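Can a robot put away my kitchen yet?

October 2021

My dishwasher finished its cycle at about nine last night and I stood there looking at it the way you look at a dog that wants to go out in the rain. I did not want to unload it. I have never wanted to unload it. I've lived in this apartment long enough to have unloaded that thing hundreds of times, and every single time I've thought the same thought, which is that surely by now somebody should have built something to do this for me.

So this is the post I've been threatening to write since summer. A bunch of you asked in the comments after I wrote up my robot vacuum (which is still alive, still eating the fringe off the hall rug, thank you for asking). The question was some version of: okay, the floor is handled, what about everything else? Can a machine do the dishes, fold the shirts, pick up the kid stuff, pack a box?

Short answer, not in my house. The longer answer took me a few weeks of reading papers I half understood, watching way too many videos at double speed, and bugging my old roommate Erick Kimaro, who does robot stuff for a living at a small outfit called Zerkine and has been very patient with me.

What counts as a chore, anyway

I started by writing down everything I did at home for one week that I'd happily hand over. I got to 33 things before I quit. Some of them were silly (finding the end of the tape) and some were really four chores in a trench coat, like "do laundry."

Then I tried to sort them. A few are already done by machines and we've just stopped noticing. The washing machine washes. The dishwasher washes. The vacuum goes bump bump bump around the living room. What's left over, on my list anyway, was nearly all the same kind of job: pick up a thing, move the thing, put the thing down where it belongs. Unload the dishwasher. Load the dishwasher! Socks into drawer. Blocks into tub. Groceries out of bag. Recycling sorted into the right bin, which in my building is enforced by a neighbor with opinions.

I was kind of shocked at how much of my life is picking things up. When I sent the list to Erick he wrote back "yep, welcome to my job," and then a link to a video of a robot arm trying to grab a shoe for what felt like half an hour.

The factory has it easier (sort of)

I'd always assumed that shop floors had all this figured out years ago. You've seen the car plant footage, big arms swinging doors around, sparks, very impressive. And those arms are amazing, but Erick's point was that they're amazing because the door shows up in the same spot every time. Somebody spent a lot of effort making sure of that. Move the door over by the width of your hand and the arm will cheerfully weld the air.

My silverware basket does not show up in the same spot every time. My silverware basket has a whisk jammed through it.

There's plenty of work in shops and warehouses that looks much more like my kitchen than like the car plant, though. Somebody reaches into a tub of mixed stuff and takes out one thing. Erick told me about a parts distributor he visited up in Drasteneck where the returns come back all jumbled together, and people stand at tables and sort them by hand all day. The place has conveyors, scanners, a thing that wraps pallets by itself, and then right in the middle of it all, a row of folks with their arms in tubs. He said that's the bit everyone in his line of work wants to crack, and they've wanted it for as long as he's been around.

I also did the math on what this kind of gear costs, because that's who I am. I found a used arm listed for sale at a dealer called Gelamden, no hand on the end of it, no camera, no computer smart enough to run it, and the freight quote alone to my zip code came to $2,447. For the shipping! I could fly to see my sister and back several times and make her unload my dishwasher.

One hand, one bin

What I hadn't understood until I started looking was how much goes into the grabbing itself. When I reach into the junk drawer for the scissors, I'm not thinking about it at all. I push the batteries aside with one knuckle, I get a finger under the handle, I give it a little wiggle if it's caught on the rubber bands. I can do it in the dark while talking on the phone.

A machine has to work out which lump is which thing. Then it has to pick a spot to grab, and get its fingers to that spot without whacking the wall of the bin or its own cables, and then squeeze the right amount. A box wants to be held by its sides. Something round wants to roll off. Something shiny and black can mess with the camera so that it might as well be a hole in the bottom of the bin (Erick swears this is real and that he's lost days of his life to it). Something soft or lumpy changes shape when you touch it.

And the stuff has no reason to be lying in a helpful direction. Take a bin with a blue box, a teal block with a scoop out of one side, a black wheel-looking thing and a lumpy orange whatsit, and every one of those is a different problem. Even the bin is a problem, with those sloped walls and corners where a gripper doesn't quite fit.
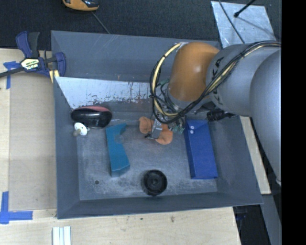 How good is good enough?

So here's where I got stuck in the weeds for a while. Say you've got a machine that can grab the right thing most of the time. Is that useful?

For a warehouse, maybe! If it misses, it can try again, and if it misses a bunch of times it can turn on a light and a person walks over. The person is already in the building and already paid to be there. Erick thinks that's how it's going to creep in, one boring station at a time, with a human looking after several arms at once.

At home the person who walks over is me. I'm in my socks and I was watching a show. If the machine turns on its little light every few forks, I'd have been faster doing it myself, and a lot less annoyed. Also, my things break. A dropped plastic block is fine. A dropped mug is a trip to find the dustpan, which is another pick-it-up-and-put-it-away chore, so now I have more of them than when I started.

I timed myself, for science. I counted 35 items in last night's dishwasher load, and it took me less than five minutes to put it all away, including the time spent looking for the lid that goes with the square container. (There is no lid that goes with the square container.) The research videos I watched were mostly sped up, and when I slowed them back down to normal I could have made tea between grabs. I don't say that to be mean! It's incredible that they work at all. It's just a long way from me wanting one bolted next to the sink.

Laundry, the final boss

I have to mention the laundry because four separate people asked. Folding is apparently its own special misery. A mug is the same shape whichever way you pick it up, but a shirt is a different shape every time, and most of it is hidden inside the rest of it. I found clips of robots folding towels, slowly, and the towels came out looking very nice. Towels are rectangles. I'd like to see one meet a fitted sheet. I would like to see anyone meet a fitted sheet, frankly, mine get balled up and shoved on the shelf and I've made my peace with it.

There was a crowdfunded thing a while back called the Mabula that was going to fold shirts in your closet. I nearly backed it. I had $269 sitting in the cart for the early bird deposit and then my car needed tires, and the project page now says "updates coming soon," where it has been for a good long time. Thanks, tires.

What I'd buy tomorrow

I asked Erick what he'd get for his own place if money were no object, expecting some wild answer, and he said a second dishwasher. You take clean dishes out of one and put dirty ones in the other, and nothing ever goes in the cupboard. I've been thinking about this for days. I've measured under the counter. It would mean losing the cabinet with the baking pans, and I can't decide if I bake enough to care.

As for the arms, I'm more hopeful than I sound. The bin-picking stuff seems to be moving fast, and if it gets good in warehouses it'll get cheaper, and cheaper things have a way of showing up in people's houses. My guess is that the first one I'd let in would be for something dull and unbreakable, like getting the blocks off the floor and into the tub before my nephew visits again. He'll dump them right back out, of course, but the robot can have that argument with him.

I'm hoping to go see the Zerkine lab in November if Erick can get me in, and he's promised I can pick the objects for one round. I'm bringing the whisk. Leave me your suggestions for what else to bring, and if you already own two dishwashers please tell me everything, including what you did with your baking pans.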